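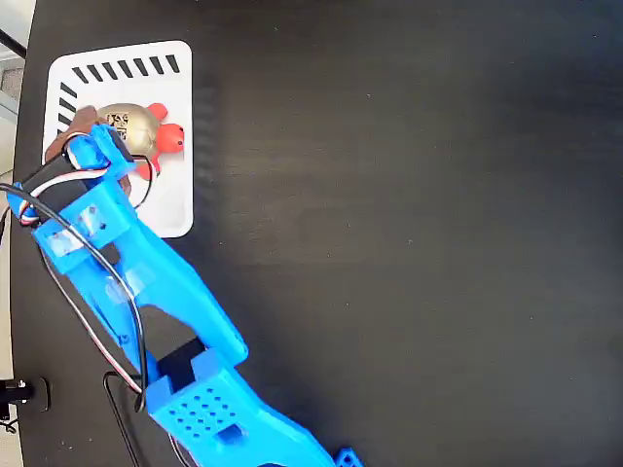
The Mokent table from Pluline has a matte black top, 74 cm long and 52 cm deep, and I have used it since June as a work surface. The finish keeps glare low, though a soft, uneven sheen remains under a lamp. Dust is the main drawback: specks stand out on the black. Small light or bright items, such as the white tray and the gold-shelled toy turtle, are easy to find against it. Rated load is 50 kg. Assembly took 2 hours, mostly spent on the leg bolts. The top has stayed flat. Four stars; one off for the dust.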